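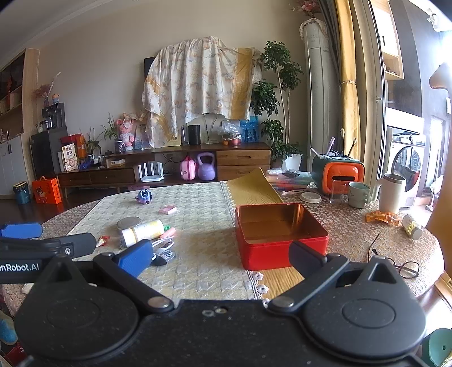
How much starch do I need to stiffen a table runner?

For cotton or linen, mix 4 teaspoons of cornstarch into 500 ml of cold water and spray it on lightly. That gives you a runner that lies smooth and still folds easily for the drawer. If you want a crisper finish, do a second light coat once the first has been ironed in.

I love this job. I know ironing has a terrible reputation, but starching table linens is a whole different thing from doing shirts on a Sunday night. The pieces are flat, there are no collars, and you go from a rumpled rag to something you want to invite people over for!

What you need

Cornstarch
Cold water
A clean spray bottle with a nozzle that gives a fine mist
An iron and a board with a clean cover
A couple of old white towels
A pressing cloth (a plain cotton dish towel is perfect)

Mixing the starch

Put the cornstarch in a jar with a few spoonfuls of the cold water and stir until there are no lumps at all. Top up with the rest, put the lid on and shake. Pour it into the spray bottle. Starch sinks, so shake the bottle again every time you pick it up, even if you only put it down to move the cloth along.

You can cook the starch instead, and for heavy linen I usually do. Stir the lump-free mixture over medium heat until it turns from milky to slightly clear, then let it cool completely. Cooked starch goes on more evenly and leaves fewer white specks on dark colors. It spoils fast, though. Keep it in the fridge and throw it out after a few days.

Spraying and ironing

Start with a clean cloth. Old food stains you can barely see will turn brown under a hot iron, and then they're very hard to shift. Wash it, and take it off the line while it's still a little damp.

Lay the runner on the board wrong side up. Mist one section, roll it up loosely and leave it for a minute so the starch soaks in (this is the step I used to skip, and I got flakes all over the iron for years). Unroll it and press with a dry iron, no steam, at the setting for your fabric. Work from the middle toward the ends, and keep the iron moving along the weave. If you drag it across at an angle, the long edges go wavy.

Corners that curl usually come from the hem having shrunk more than the cloth. Dampen just the hem, pull it gently to length with your fingers, and press it down until it's fully dry.

For embroidery, put the piece face down on a folded towel and press from the back so the stitches sink into the pile and stay nice and plump.

Lace edges

Go easy here. Mix a weaker batch for lace, half the cornstarch to the same amount of water, and don't iron it bare. Lay it on a towel, pat it into shape, put the pressing cloth over the top and set the iron down, lift, set it down again. Fringe doesn't want any starch. Shake it out and comb it with a wide-toothed comb while damp.

Check the fiber label before you do any of this on lace. Polyester lace won't take much starch anyway, and it can melt.

Putting linens away

Let everything hang for an hour after ironing, longer in humid weather. I roll my runners around a cardboard tube covered in white cotton, which saves me from that hard crease down the center. Don't store them starched for months, as silverfish love the stuff and the fold lines can crack. My holiday linens get washed plain after December and only see starch again when they come back out.

A tip from a reader

Tianyou Dai wrote in to say that a few drops of lavender water in the bottle make the whole room smell wonderful. I tried it last week and he's right! Test it on a hidden corner first if the cloth is pale.

Next up is napkins, including the folded fan that has beaten me twice.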